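Trerngate open day: who went, and what did you think?

Forum: Robots and Automation > Visits, Demos and Shows

bench_dog
Posted July 10, 2021
I went to the Trerngate open day this morning and figured I'd write it up while I still remember it. Doors were at 9 and I got a parking spot with no trouble. You sign in, get a sticker, and they send you through in groups. My group was mostly people from small warehouses, plus a few students.

First stop was the pallet cell. It's a big arm behind a fence stacking cartons, same as you'd see anywhere. It ran the whole time we stood there. Second stop was the returns station, and that was the one I drove out for. Shoes come back in the box, the arm lifts the shoe out, turns it in front of a camera, and puts it back in. Third stop was a talk about Climeo, their scheduling software. I skipped the second half of that.

Coffee was free. Lunch was not.

millrace
I was in the afternoon group. Did the returns station work for you? Ours stopped twice on tissue paper. The arm came up with the paper and no shoe, and somebody had to reach in and reset it. For a demo they've had since November I expected better.

bench_dog
It stopped once for us. I didn't think it was that bad. They said up front the paper was the hard part.

tallgrass44
What speed was it running? The flyer said 240 pairs an hour and I have trouble believing that.

millrace
Nowhere close. I timed a few on my phone and it was about 100 an hour when nothing went wrong. I asked, and the guy at the station said the flyer number was for the full line with several arms. The flyer doesn't say that anywhere. I went back and read it again in the car.

tallgrass44
Then it's a bad flyer. Our people do better than 100 and they also catch the wrong size in the wrong box.

bench_dog
It does check that. It reads the label on the end of the box and compares it to the tag inside the shoe. They swapped a pair on purpose for us and it flagged it.

millrace
They did the same swap for our group with what looked like the same pair. I asked if I could pick the pair and was told no. Make of that what you want.

rustbelt_pete
I'd say no too, with a crowd standing there. You're being hard on them. Etgate had an open day last year and all we got was a video and a pen. At least Trerngate had the thing running where you could see it stop.

tallgrass44
A demo that only works on their own shoes doesn't tell me much. I get boots, sandals, kids' sizes, and boxes that somebody's dog has been at. Did anyone see it do a crushed box?

bench_dog
No. All the boxes I saw were in good shape. There was a sign-up sheet for bringing your own stock on a later date. I put my name down. They limit it to 6 companies at a time.

hexnut
Does anybody know what gripper they're using now? I saw it when it was still suction cups and it couldn't hold anything with mesh.

millrace
Two fingers with soft pads. It was fine on mesh. Laces were a problem once, it grabbed a loop and the shoe hung off it and swung around.

hexnut
Thanks. Laces are a problem for everybody.

corner_unit
I was at the Olaniyan room down the hall, so I'll add that part. Most of the groups walked right past it, and I think it was the better stop. They work on small desk setups. No fence, no conveyor, just an arm next to a couple of monitors and ordinary boxed shoes. They let you stand close and they answered what you asked. When I wanted to know how long it takes to teach it a new box, I got "a day or two, and then you find out what you missed." I can plan around an answer like that.

tallgrass44
Desk setups are nice to look at but I can't put one on my dock.

corner_unit
I'm not saying you should. I'm saying you learn more about what the arm has to deal with when you're two feet from it. Thumb hole in the side of the box, tissue in the way, label down in the corner. You can't see any of that from behind the yellow line at the pallet cell.

rustbelt_pete
Didn't know that room was open. It wasn't on the map they handed us.

corner_unit
It was on the back of the map. Left at the restrooms, second door. Go in the morning if they run it again, it gets warm in there after lunch. I'm going back for the bring-your-own-stock day and I'll ask the Olaniyan people about crushed boxes, and I'll post what they say in this thread.

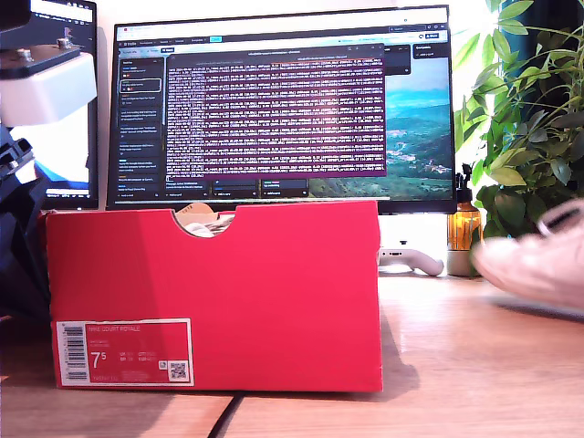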